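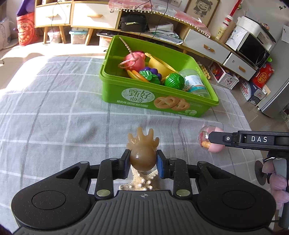 1/ Toy storage, small flat. Requirement: one container, no lid, everything visible from standing height. A biscuit box does this. The green one is printed COCONUT MILK FLAVOUR and takes the play fruit, with the beaded wand sticking up over the top.

2/ Rejected the Gekbridge tub in October. 22 litres, too deep. Small pieces go to the bottom and stay there.

3/ Same box, second job: bathroom odds and ends.

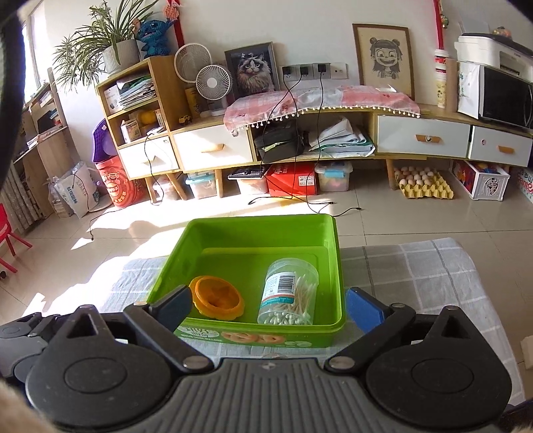

Cotton swabs upright in their jar, orange lid to the left.

4/ Sorting rule: grapes, corn and pot are kitchen. Octopus and starfish are sea. Figurines are unclassified.
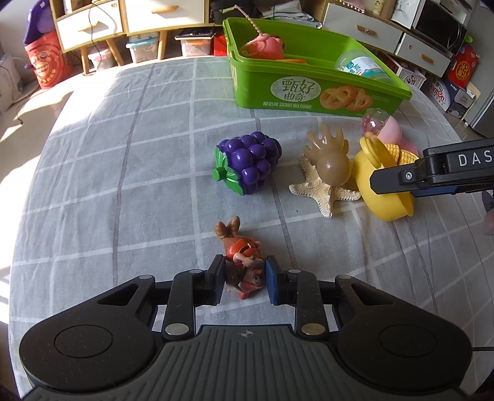
Photo: Samonte / November 2018

5/ The starfish is not a toy and needs its own spot. Dried ones chip. I use a Jescombe tin, 100 mm across, lined with felt.

6/ Work on a checked cloth. The grid makes a small bead easier to find on grey than on floor tile.

7/ Labels next. 72 point, one word each.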